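Report on a Visit to the Podport Teleoperation Laboratory
12th July
By the Office of Technical Training, Rutholm

A delegation from the Rutholm Office of Technical Training was received at the Podport laboratory this month at the invitation of Cudard, the firm that operates the site. The purpose of the visit was to learn how household robots are taught by remote control, and to judge whether a short course on the subject could be offered to our trainees. The delegation consisted of two instructors and one member of the planning staff.

The laboratory occupies the upper floor of a former grain office near the harbor. Visitors sign in at street level and are given a short safety talk, which on this occasion lasted longer than the schedule allowed. The morning was then spent in the operator room, where staff guide robots through household tasks in simulation. The afternoon was set aside for questions and for a review of the training records.

Each operator sits at a desk with a pair of hand controllers and a screen. The motion of the left hand drives the left arm of the robot, and the right hand drives the right. Closing a trigger closes the matching gripper. The work is slower than one might expect. An operator who hurries tends to produce a recording that must be thrown away, and new staff are asked to practice for several sessions before any of their work is kept.

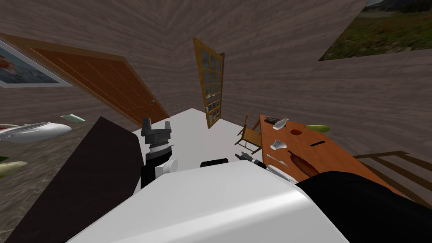 The room set used during our visit is called Jurčo. It is one of 41 rooms now available to operators, and the laboratory considers it suitable for people in their first month. Tasks in this set concern the clearing of tables and the picking up of items from the floor. The starting positions of objects are changed between attempts – a point our hosts returned to more than once – so that the robot is not taught a single fixed path.

The delegation was permitted to try the controls. All three of us found it difficult to judge depth from the screen, and the instructor at our side advised us to approach each object from above and to pause before closing the fingers. One member succeeded in lifting a cup on the fourth attempt. The use of both arms together was harder still, and our hosts confirmed that this is the part of the training in which most beginners need help.

Records are reviewed by a second operator before they are accepted. At the time of our visit, 247 demonstrations had been submitted for the current task, and 200 had passed review. The usual grounds for rejection are a dropped object, a long period without motion, or contact between an arm and the furniture. Rejected recordings are kept for one year and are used in the instruction of new staff, a practice the delegation found sensible.

Questions were raised about working conditions. Operators work in sessions of 40 minutes with a rest between them, and the chairs and desks can be adjusted. The operator room was warm by midday, and the blinds on the harbor side did not close fully. We were told that new ones had been ordered.

The delegation recommends that a course of 2 days be prepared for the autumn term, with the first day given to the controls and the second to the review of recordings. Cudard has offered the use of four desks for this purpose. The cost of travel between Rutholm and Podport remains to be settled, and a further meeting on that matter will be held before the end of July.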